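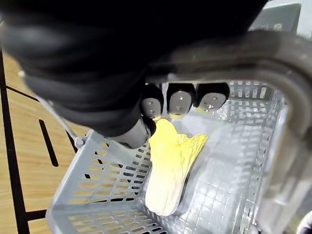
Three fingertips of a black robotic hand, each with a pale grey pad.

Gorden council race tightens as Benedetti picks up mill district support

Raffaele Benedetti, the former school board member running for mayor of Gorden, won the backing of the Hulme Street Tenants League on Tenants' Night, giving his campaign its first large endorsement outside the hill neighborhoods.

Members voted 183 to 12 in favor after a two-hour meeting at the Esico Hall. Benedetti spoke for most of the first hour and took questions on rents, bus service and the future of the old Gallatance mill, which has been closed since the company moved its looms out of the county.

He repeated his promise to hold a public vote before any sale of the mill site. The current mayor has said the council already has the power to approve a sale and that a vote would delay the project into next year.

"People who live next to that building should have a say in what goes there," Benedetti told the meeting. "I don't want them reading it in the paper after the papers are signed."

The mayor's campaign said in a short statement that the league had backed a different candidate in each of the last 2 elections and that the result was expected. It did not say whether the mayor had been asked to attend. League officers said an invitation went out in January.

A plan to put 200 apartments on the site, a quarter of them at reduced rent, is still before the planning board. Benedetti has not said if he would support it. Asked directly at the meeting, he said he wanted to see the traffic study first, an answer that drew some grumbling from the back rows.

Rents have become the main issue in the race. Both campaigns have called for a city register of landlords, but they differ on who should pay for it. Benedetti wants a yearly fee on owners of more than four units. The mayor would use money from the general fund.

The two candidates are due to debate at Gorden High School at 7 p.m. on the last evening before early voting opens. Doors open at 6:30, and questions can be handed in at the city clerk's office until noon that day. The debate will also be carried on local radio.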